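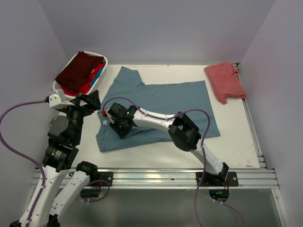

Zenum よくある質問

Zenumは、二本のアームで衣類をかごから取り出し、机の上に広げて畳むための学習方法です。論文の原稿を公開してから、同じ内容のご質問を何度もいただくようになりましたので、このページに答えをまとめました。質問の順番に特別な意味はありません。日本語の表現に分かりにくいところがありましたら、どうぞご指摘ください。

方法について

Zenumは何を新しくした方法ですか。
模倣学習の方策そのものは、すでに広く使われている種類のものです。私たちが変えたのは、教示データの区切り方と、区切りごとの重みの付け方です。通常は、一回の作業を最初から最後まで一つの系列として学習に使います。Zenumでは、布の状態が大きく変わる時点で系列を分け、「布がまだ整っていない状態から始まる区間」に大きい重みを与えます。衣類を畳む作業では、きれいに広がった後の動作は比較的よく学習されますが、角が丸まっている、袖が変な方向に出ている、という状態からの動作は、データの中に少ししか現れません。その少ない部分を学習の中で大切に扱う、というのが基本の考えです。

区切りは人が付けていますか。
最初は人が付けていました。Teguh Subramaniamが教示の映像を見て、一つずつ印を入れました。現在は、グリッパーの開閉と、上からの画像で求めた布の輪郭の変化を組み合わせて、自動で候補を出しています。候補が多すぎる場合がありますので、最後の確認は今も人が行います。確認を完全に省いた条件も試しましたが、裾の折り込みの直前で区切りがずれることが多く、論文には自動と確認を合わせた方式の結果を載せました。

「整っていない状態」はどのように定義しますか。
三つの量を使います。布の輪郭の面積、輪郭の凸包に対する面積の割合、そして机の縦方向に対する衣類の軸の傾きです。衣類が平らに広がっていても、少し斜めに置かれていれば、傾きの量によって「整っていない」に入ります。反対に、小さいしわだけの場合は「整っている」と判断します。この境目は私たちが決めたものですので、ほかの研究室で使う場合には調整が必要だと思います。

しわや丸まった角は、先に直しますか、畳みながら直しますか。
教示をする人には、どちらかに統一するように頼んでいません。ただし実際のデータでは、片方のアームで布を押さえ、もう片方で引く動作が先に来ることが多いです。方策も同じ順序を好むようになりました。押さえる動作には独立したラベルがありません。グリッパーの指先が布の上から机へ向かって力を加えるだけの動作ですが、開閉の信号には変化が出ませんので、区切りの自動検出では見落としやすい部分です。

強化学習は使っていますか。
使っていません。途中の版では、実機での追加学習を検討しました。しかし布の報酬を安定して計算することが難しく、時間も足りませんでしたので、現在の論文は模倣学習だけの内容です。

実験の環境について

机と壁はどのような構成ですか。
白い机の三方を無地の壁で囲んでいます。アームは二本とも机の手前のアルミフレームに固定し、奥へ向かって手を伸ばす配置です。作業を始める時、かごは左奥に置きます。壁で囲む目的は、背景の変化をなくすことと、照明の影をできるだけ柔らかくすることの二つです。壁のない環境での結果はまだありません。この点は査読でも指摘を受けましたので、次の実験の課題に入れています。

かごの中の衣類は、整理してから始めますか。
いいえ。衣類は重ねて入れますが、並べ方や畳み方は決めていません。一枚だけを取り出すことは、見た目よりも難しい問題です。上の一枚をつかんだ時に、下の衣類の袖が一緒に上がってくることがあります。その場合に一度戻して持ち直す動作も、教示データに含めています。

机の上に別の布が残っている場合もありますか。
あります。対象の衣類以外のものが机の隅にある条件は、意図して入れました。家庭や施設の洗濯の作業では、机の上に一枚だけがある状態のほうが珍しいと考えたからです。対象でない布が対象の衣類に触れている場合は、輪郭の計算が正しくできません。現在のZenumはこの場合を扱えませんので、評価からも外しました。論文の「制限」の節に同じ説明があります。

ケーブルは作業の邪魔になりませんか。
時々なります。アームの外側に余裕を持たせて配線していますが、手首を大きく回した時に、ケーブルが布の端に触れることがありました。教示をする人は自然に避けますけれども、方策はケーブルの位置を知りません。配線の固定の位置を変えてからは減りました。同じ構成を作る方は、最初に手首の動く範囲の端まで動かして、ケーブルの長さを確認してください。長すぎると布に触れ、短すぎるとコネクターに力がかかります。

カメラはどこに置けばよいですか。
机全体と、かごの口の両方が見える高い位置に一台を固定してください。かごの中が見えないと、取り出しの段階の成功率が大きく下がります。手首のカメラを追加した条件は、本論文では扱っていません。

結果について

成功率はどのくらいですか。
実機で107回の試行を行い、66回が成功でした。成功の条件は、かごから一枚だけを取り出し、広げ、決められた形に畳み、机の所定の範囲に置くまでを、人の手助けなしで終えることです。途中まで正しくできた試行も、最後の条件を満たさなければ失敗として数えました。部分点の表は付録にあります。

低い数字ではありませんか。
そのようなご意見はよく理解できます。私たちも、製品に使える数字だとは考えていません。評価に使った衣類は17着で、そのすべてを学習には使っていません。学習で使った衣類を使って評価すれば数字は上がりますが、それでは知りたいことが分かりません。この研究で確認したかったのは、重みの付け方だけを変えた時に差が出るかどうかです。そのため、方策の大きさ、データの量、学習の時間は比較する条件の間でそろえました。

比較した条件を教えてください。
4つの条件を比べました。一つ目は、区切りも重みもない通常の学習です。二つ目は、区切りはありますが重みがすべて同じものです。三つ目は、重みを無作為に与えたもので、四つ目がZenumです。三つ目の条件は、Hamish Imrieの提案で後から追加しました。「重みに差があること自体が効いているだけかもしれない」という疑問に答えるためです。結果は二つ目の条件と区別ができない程度でした。

どのような失敗が多いですか。
一番多いのは、布を広げる段階での繰り返しです。アームが同じ角を何度も引き、制限時間が来てしまいます。次に多いのは、裏表の判断に関係する失敗です。Zenumは襟のタグのような小さい手がかりを特別に検出しませんので、裏返しのTシャツもそのまま畳みます。畳んだ形が正しければ、裏返しであっても成功に入れています。この基準に反対の方もいらっしゃるかもしれません。三番目は、持ち上げた時の滑りです。薄くて滑りやすい生地で多く起こりました。

Tシャツ以外の衣類ではどうですか。
長袖の上着とタオルも評価に含めました。タオルは形が単純で、良い結果でした。長袖は袖が胴の下に入り込むことがあり、Tシャツより悪い結果です。ズボンは教示データが少ないために、本文では報告していません。ズボンの予備的な結果をお知りになりたい方には個別にお答えしますが、引用はご遠慮ください。

衣類の色は結果に影響しますか。
白い衣類で影響がありました。机が白いので、輪郭を求める処理が不安定になります。これは方策の問題と言うより、区切りを付ける前処理の問題です。濃い色の机で試すことも考えましたが、今度は黒い衣類で同じことが起きますから、輪郭の処理を改善するほうが良いという意見にまとまりました。

Pesnessの結果と直接に比べることはできますか。
おすすめしません。Pesnessは私たちの以前の方法で、衣類を最初から机の上に広げて置いた状態で評価していました。かごからの取り出しが含まれませんので、条件が違います。同じ理由で、Stovanisのシミュレーションの数字とも並べて書かないでください。Stovanisは布の物理モデルの確認のために作ったもので、実機の性能を予測する目的には使えません。

再現と利用について

コードとデータは公開されますか。
学習のコードと、区切りを付けるためのツールは公開する予定です。教示データは、画像に人の手が入っている部分の確認が残っています。確認が終わった部分から順番に出します。7月に最初の部分を出すことを目標にしていますが、遅れる可能性もあります。

別の種類のアームでも使えますか。
方法はアームの種類に依存しません。必要なのは、グリッパーの開閉の信号と、布の全体が見える固定カメラの画像です。ただし、二本のアームの間隔が狭いと、布を左右に引く動作の範囲が足りなくなります。MacLeishの構成ではアームの間隔が異なり、重みの値を調整し直す必要がありました。調整の手順は、ツールと一緒に文書にして出します。

一本のアームでもできますか。
できないとは言えませんが、私たちは試していません。押さえる動作と引く動作を同時に使う教示が多いですから、データを取り直すことになると思います。

教示をする人には、どのくらいの練習が必要ですか。
人によって大きく違います。大切なのは速さよりも、動作を途中で迷わないことです。迷って止まった時間が長いデータでは、方策も同じ場所で止まるようになります。私たちは、止まった部分を自動で短くする処理を入れていますが、完全には直りません。練習の最初の日のデータは使わないことにしています。

作業中にアームが机を強く押すことはありませんか。
指先の高さに下限を設けています。布の厚さによって下限をどこに置くかは悩みました。低すぎると机の面に擦れた跡が付き、高すぎると薄い布を押さえることができません。今の値は薄い布に合わせて決めましたので、厚いタオルの場合は少し強く押します。モーターの電流に上限も入れてありますから、下限だけに頼る設定にはしないでください。

論文のどの版を引用すればよいですか。
最新の版をお願いします。最初の版の付録では、二つ目と三つ目の条件の列が入れ替わっていました。本文の数字には影響がありません。見つけてくださった読者の方にお礼を申し上げます。

質問はどこに送ればよいですか。
方法と評価についてはHamish Imrie、区切りのツールとデータについてはTeguh Subramaniamが担当しています。メールは英語でも日本語でも結構です。実機の動作に関するご質問の場合は、アームの配置が分かる写真と、失敗した試行の記録を一つ付けていただけますと、早くお答えできます。返信は月曜日にまとめて行っています。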